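리트포트 작업실 갤러리: 모양 블록과 나무판

안녕하세요, 리트포트 작업실의 7월 갤러리에 들러 주셔서 고맙습니다. 이번 달에는 제가 참 좋아하는, 그래서 이야기를 시작하면 늘 길어지고 마는 모양 블록을 골라 보았어요. 별이며 하트며 원기둥이며, 손에 쥐면 폭신하고 가벼워서 어른들도 자꾸만 만지작거리게 되는 물건이지요.

블록은 코스그로브라는 작은 가게에서 한 상자에 60개씩 들여옵니다. 처음에는 2상자만 사 두려고 했는데, 색이 어찌나 고운지 그만 4상자나 안고 돌아왔답니다! 선반 한 칸을 통째로 내주고도 모자라서 창가 바구니에까지 담아 두었어요.

나무판은 밝은 단풍나무 조각을 이어 만든 것이에요. 결이 잔잔해서 그 위에 무엇을 올려도 색이 또렷하게 살아나지요. 저는 블록을 꺼내면 일단 한 줄로 나란히 세워 보는 버릇이 있는데, 파란 정육면체 다음에 노란 오각기둥과 하트가 오고 초록 원기둥과 초록 별로 끝나는 순서가 요즘 제일 마음에 들어요.
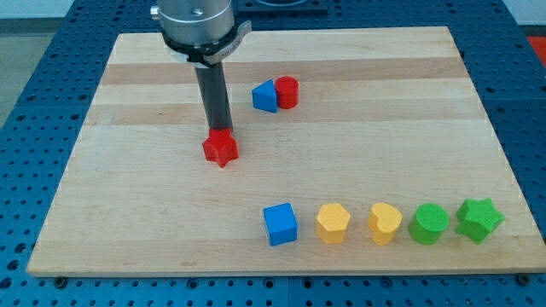 줄 세우기가 조금 심심해지면 빨간 원기둥 곁에 파란 삼각기둥을 살짝 기대어 놓아도 예쁘답니다. 빨간 별은 어디에 두어도 눈에 띄니 맨 나중까지 아껴 두는 편이고요. 다음 갤러리에는 진드포트에서 구해 온 나무 구슬을 올릴게요. 오후 8시 전에는 작업실 문이 열려 있으니 지나는 길에 편히 들르세요.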